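Re: [siststead-halls] Ceiling and lights in the back room
February 22, 2019

On the list, someone from Prodomow wrote:
> We're about to redo the ceiling in our own meeting room and can't
> decide between slats and plain panels. 45 square metres, fairly low.
> Does the slatted stuff make a room feel smaller? And what did you do
> about the lights?

Oh, please do look at slats! We've had ours at Siststead since November and I'm still walking in with my head tipped back (my neck is paying for it). Our room is a bit bigger than yours, 66 square metres, and it feels taller to me now, if anything.

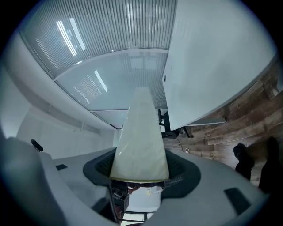
Colour was what we argued over longest. Dument sent us samples in white, cream and grey, and I was all for cream until we held them up at night with the lights on. Light grey won, with the lines set close together, and I love how it sits beside the smooth pale panel with its thin white border. You do get bright streaks from the lights on both surfaces, so try your fittings before you fix anything for good!

The slats cost us around $800 plus delivery, and the offcuts became a very handsome shoe rack. I've kept the leftover grey samples, so send me your postal address if you'd like a couple.

Cheers from Siststead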